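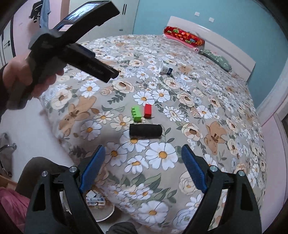

The floral duvet, on the bed.

Duvet fill migrates. Anyone who has slept under a sewn-through cover for more than a couple of winters knows the pattern: thick at the foot, thin at the shoulders, a cold strip down one side. I spent most of March trying to find out how much of this is the fill and how much is the construction.

The method was simple. I weighed three duvets on a parcel scale, dry, after a full day on the line indoors. The first came in at 548 grams of fill per the label and 489 by my own subtraction of the shell. The label may be counting the piping. I wrote to the seller, Humham, and got a polite reply from Benedita Figueiredo, who said their figures are taken before stitching. That would explain some of the gap but I doubt all of it.

The second duvet is a baffle-box design. Internal walls keep the top and bottom layers apart, so there is no seam where the thickness drops to nothing. Fill weight 572 grams, measured. It holds heat more evenly than the first, and it dries more slowly, which matters if your dryer is as small as ours.

The third is a polyester one from a Dronham outlet. I did not open it. It has been washed too many times for a fair test and the batting has pulled away from two corners.

Washing notes. Cold water, half the usual detergent, extra rinse. Low heat, and stop every half hour to break up clumps by hand. Tennis balls helped with the down and did nothing I could measure for the polyester. Juniper Whitlock commented on the last post that wool dryer balls are quieter. They are.

On covers: corner ties are worth having. Four is enough for a twin, but a queen wants a tie at the middle of each long side as well. I sewed mine from cotton tape, with a bar tack at each end. Buttons at the closure outlast snaps in my experience, though they are slower to do up.

Still to do: repeat the weighing in humid weather. Down takes up moisture and I have no idea yet how far that shifts the numbers.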